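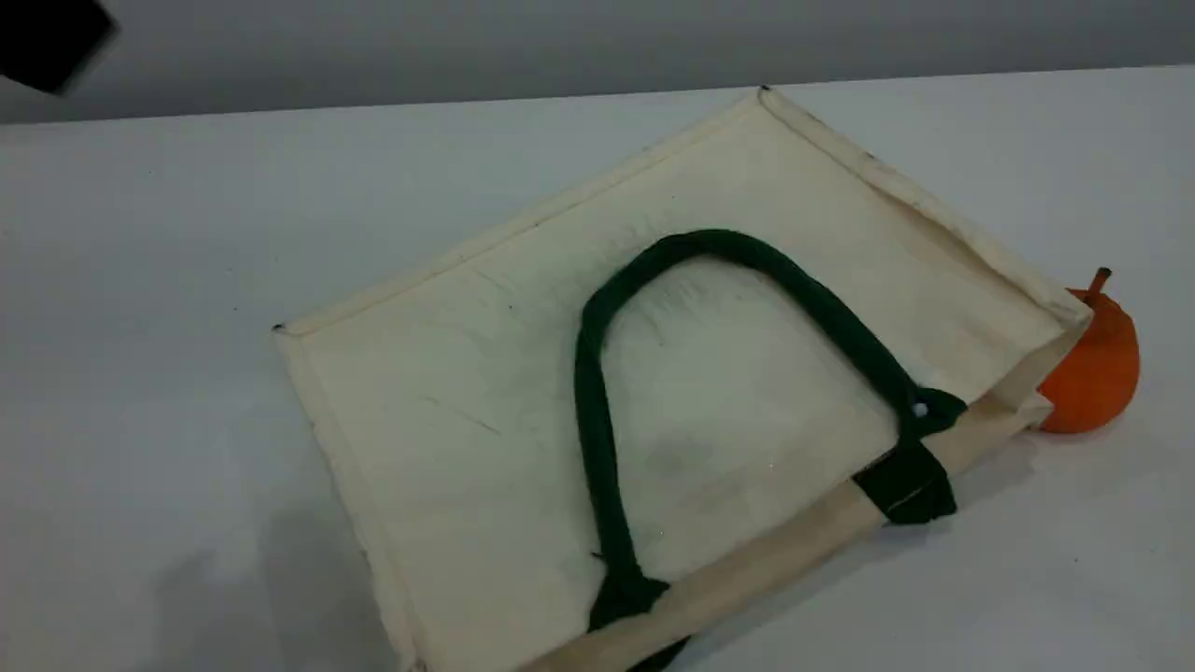 4.2 Equipment planning and the cost of one cell

The budget for the manipulation cell was fixed before the tasks were fixed, and this order had consequences for the rest of the work. In January we asked three suppliers, Cullex, Provier and Ichikawa, for a price for one small arm with gripper, cables and mounting parts. Only two of the offers could be compared directly. The offer from Provier joined the arm and a service contract in one sum, and after two letters we still could not separate them. For this reason it does not appear in the comparison below.

All prices are given in internal budget units, where one unit is the cost of one hour of operator time. This choice makes the table less attractive for the reader, but it permits us to put purchased parts and human work on the same line. The Ichikawa offer came to 1,258 units and the Cullex offer to 515 units. The cheaper arm has a smaller payload, and we accepted this limit after the objects for the tasks were selected. The task objects cost almost nothing by comparison: a canvas tote bag with green handles and small food items, partly toys.

Figure 7. Tote bag with handle laid on the front panel, and one orange item at the right end of the bag.

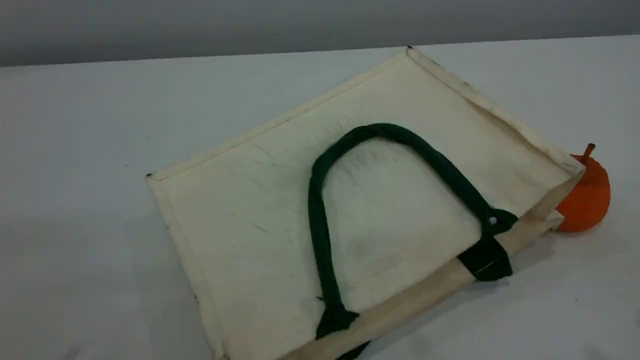
4.3 Spare parts and consumables

Spare parts were the weakest point of our first plan. We had reserved a single line for them, copied from an older project of the Tridumico program, and the older project did not work with soft objects. Narayanan Salian proposed to divide the line in three: fingers, cables and task objects. Each of them now has its own yearly limit, and money may not be moved between them without a written note. The revised plan was closed on 9/1/20 and was not changed afterwards.

For the fingers we purchased eight sets at the beginning, with a delivery time which the supplier would not guarantee. A smaller first order would have been possible, but shipping was charged per order and it was the same for one set or for a full box. The task objects we buy locally.

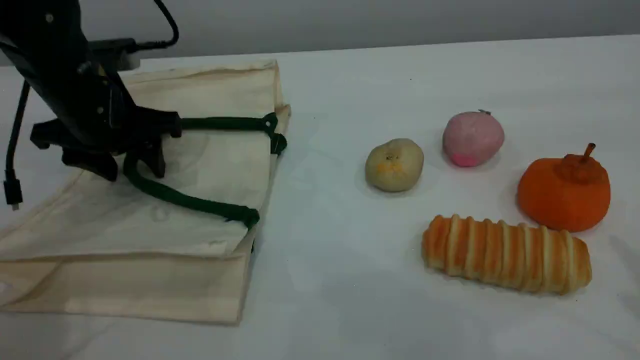

The largest error in the plan concerned the cabling. We had estimated cables by the meter, as it is usual for fixed installations, and for an arm which changes its pose all the time this is not the correct unit. Cost depends on the number of connectors and on the free length which must be left so that the arm can reach the whole table. A thin cable hanging in a long arc beside the arm, with a small USB connector at its end, belongs to exactly the type of item that our first list did not contain. After we added connectors, strain relief and replacement leads, the cable line increased to 169 units. This is around a third of the price of the arm itself – a proportion we had not expected, and which we did not find in the planning guides we consulted.

We therefore recommend that cabling is budgeted per moving joint and per connected device. The mounting brackets can stay in the same line as the arm, because in both offers they were included.

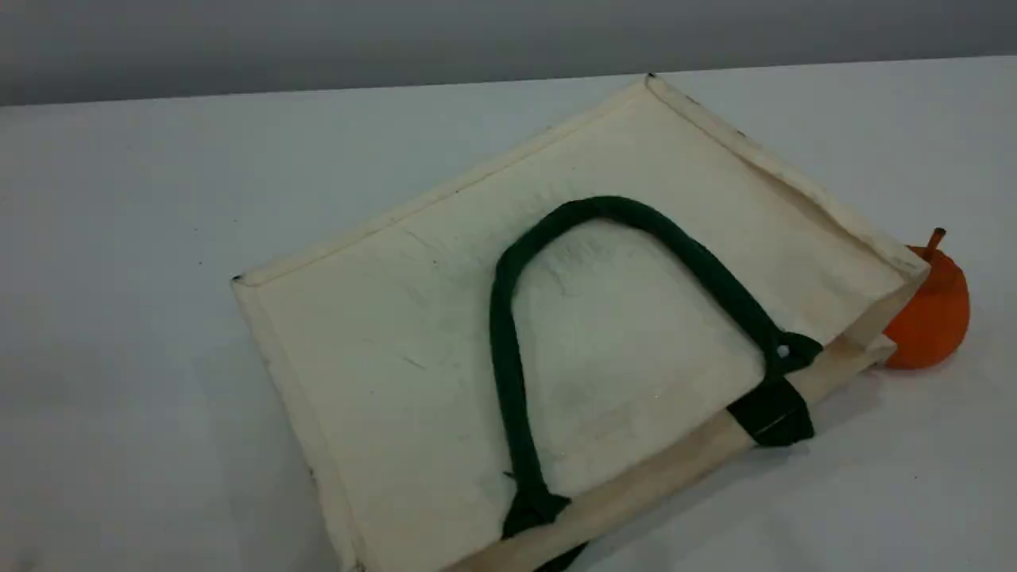
Noboru Sakai, in his written remarks on the draft of this section, objected that our comparison favors the cheaper arm too much. In his opinion a period of one budget year hides the cost of replacement, and he would prefer to see both offers calculated over the full expected life of the cell. We agree with the principle. The difficulty is that neither supplier gave us a lifetime figure for work with fabric, and we did not want to invent one. The calculation over several years is left for the next planning round, when our own records of replaced parts will be long enough to support it.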